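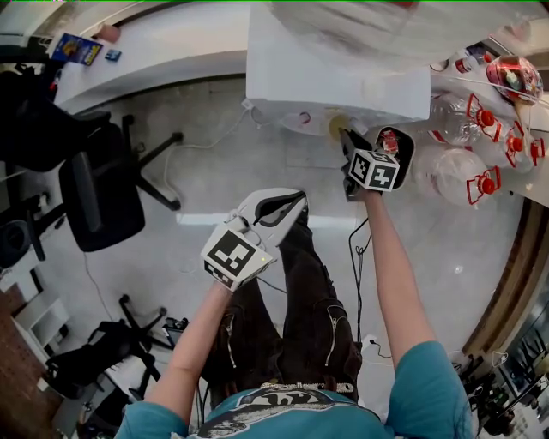 Set-up Guide, page 6

Reading time: 3 minutes

Getting the hand grippers ready for a club session

OK, so you've signed up for a recording slot with the Plaltbridge robotics club, and you're looking at two grippers and a lot of cable. I wrote this section after my own first term on the Conell project, when I did most of these steps in the wrong order!

1. Clear the floor before you pick anything up. Push the office chairs back under the counter and kick the loops of cable toward the wall. You'll be looking at your hands the whole time, so your feet are on their own.

2. Plug in the right gripper first, then the left. Run the black cable down past your leg and behind you (never across the front).

3. Check the marker cubes. Each gripper has a white cube on it with black square patterns, and the tracking needs those faces clean. Wipe them with a dry cloth. I used a wet wipe once and smeared a whole face, and that was my afternoon gone.

CAUTION: Don't carry a gripper by its cube. If a cube gets knocked even a little, stop and redo the alignment in Section 3.

4. Look for the tiny light at the corner of the left cube. If it stays dark, reseat the cable and count to six before you panic.

5. Squeeze and open both grippers a few times. The long white fingers should spread into a clean V, and the black pads should meet along their full length when you close them. If one pad is peeling, press it back down and tell whoever has the slot after you.

6. Start Tomoana on the club laptop and wait for both grippers to show up in the list. Name your session with your team name and the task, all lowercase, no spaces.

7. Do one practice pick with something small. Our usual is a little red piece, and you want it held between the pads, well away from the tips. Move slowly, slower than feels normal, and keep the cube faces turned out where they can be tracked.

NOTE: Crumpled clear plastic and water bottles are fair game as objects, and we like having them in the mix. Start with the bottles that have handles, they're so much easier to grab.

8. Press record, do your task, press stop, put both grippers down on the table. Then check the file saved before you go again. My best run was number 1344 and I very nearly overwrote it.

The club is trying to get to 3000 runs before the Anasby meet in May, so short and tidy beats long and fancy. If your arms get tired, take a break and have a snack. Shaky runs just get tossed later.

Packing up is in the next section.

Plaltbridge Robotics Club | Contact us | Back to top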